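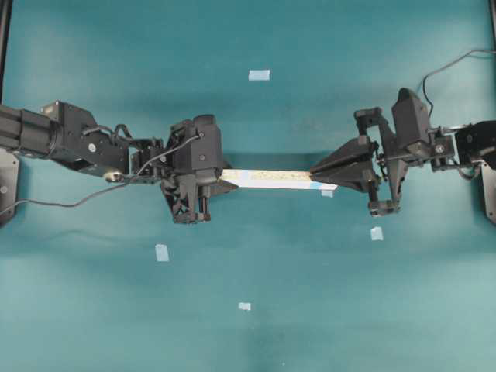

Workshop and Home Repair > Furniture
Topic: Particleboard stretcher with two holes, keep or replace?
Started Wednesday, July 2, 2025

shamim_jadoon
Posts: 78

I have a small Memance side table that I'm putting back together after a move. The long narrow piece that ties the two sides together at the back came off, and I'm trying to decide if it's worth using again.

It's bare particleboard, pale, with two small holes drilled in the top face, one toward each end. A screw went down through each hole into a cleat on the side panel. The cleats are fine. The holes in them still hold a screw. What I don't trust is the strip. Everything I read says particleboard only survives one assembly, and this table has been apart twice.

My options as I see them:

Put it back with the original screws.
Put it back with glue and screws.
Cut a new one out of pine.

The table holds a printer. It doesn't get moved much.

grainline
Posts: 1316

Cut a new one. A length of pine that size is cheap, and you already have the old one for a pattern. Lay it on top, mark through the two holes, drill, done. I wouldn't put a printer on twice-used particleboard.

tollgate_ed
Posts: 402

I'd disagree with that. The one-assembly rule is about threads cut into the particleboard. From what you wrote, the screws pass through the strip and bite into the cleats. The strip only has to be clamped under the screw head. If the holes aren't crumbled, put it back.

Can you show the top side? Mainly the area at the ends.

shamim_jadoon

Good point about the threads, I hadn't thought of it that way. Top side: 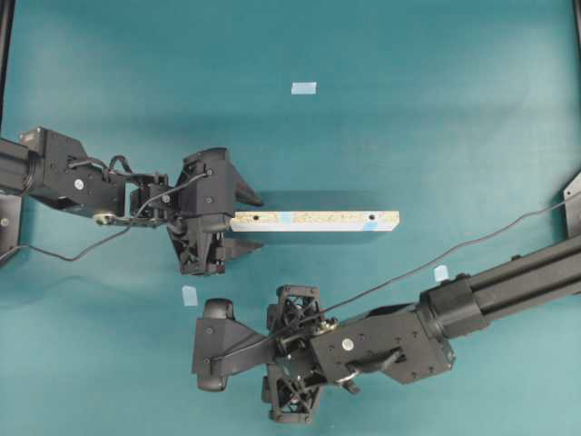
Top face of the board, both holes showing.

The blue marks along it don't come off with a dry rag. No idea if they're from the factory or from the move.

tollgate_ed

Those look like ordinary clearance holes to me. I can't judge the edges of them from that, so run a fingernail around each one. If it stays firm, fine. If it flakes, soak the inside with thin wood glue, let it dry overnight and run a drill bit through by hand.

Leave the blue marks alone if that piece faces the wall.

grainline

Firm around the rim doesn't tell you much. Particleboard goes soft in the middle of the thickness first. Flex it over your knee a little. If it creaks or you see a line open up on one edge, it's finished.

I've replaced enough of these to just skip straight to pine. The printer goes back and forth every time it prints and that racks the whole table.

r_lumenta
Posts: 251

I had a Memance table from the same line, I think, and the rear strip was the weak point on mine too. I did the glue and screw version and it held for years, but when I wanted the table apart again I had to saw the strip out and one cleat came with it. So if there's any chance you'll move again, no glue.

What worked later on another piece was washers. Small flat washers under the screw heads, so the head doesn't sink into the board. Make sure your screws are long enough to allow for the washer.

shamim_jadoon

Fingernail test: one end is firm all the way around. The other end gives a little dust on the side nearest the end of the board. No creak when I flexed it.

Ratih, did you have to go up a screw size with the washers?

r_lumenta

No, same diameter. I went a bit longer. I think they were 25 mm. Measure the thickness of your board and cleat before you buy, you don't want the point coming out the bottom.

hexkey
Posts: 17

Can you still order the part? Some brands will mail you one.

shamim_jadoon

I asked. They do hardware packs for this table, but no panels or rails.

grainline

Dust at the end is what I'd expect. That's the short side, where there's the least material holding the screw in place. It will break out there eventually. Pine.

tollgate_ed

Eventually, sure. It's a printer table. Thin glue in that hole, washer on top, and check it in August. If it has opened up, make the pine one then. He still has the pattern either way.

One thing I would do now is trace it onto a piece of cardboard, with the holes marked, before you put it back in. Mark which end is left. On a lot of these the holes aren't the same distance from the two ends and you'll drive yourself nuts later.

shamim_jadoon

Measured, and you're right, they're off by a little. Traced it and wrote L and R on the cardboard.

Going with glue in the bad hole only, washers on both, longer screws. I'll pick up a piece of pine on the same trip so it's here if I need it.

hexkey

What thin glue are you using? I have the same kind of problem on a shoe bench.

shamim_jadoon

Regular wood glue with a few drops of water stirred in. I put it in with a toothpick and wiped the top right away.

grainline

Don't go too heavy on the water. Particleboard swells, and once it swells it doesn't go back down. On a shoe bench I'd worry about that more than the screws.

hexkey

OK, will try it on the underside first.

shamim_jadoon

Back together. Screws snugged by hand, no driver. The table doesn't rock with the printer on it. I'll look at that end again in August and post if it has moved.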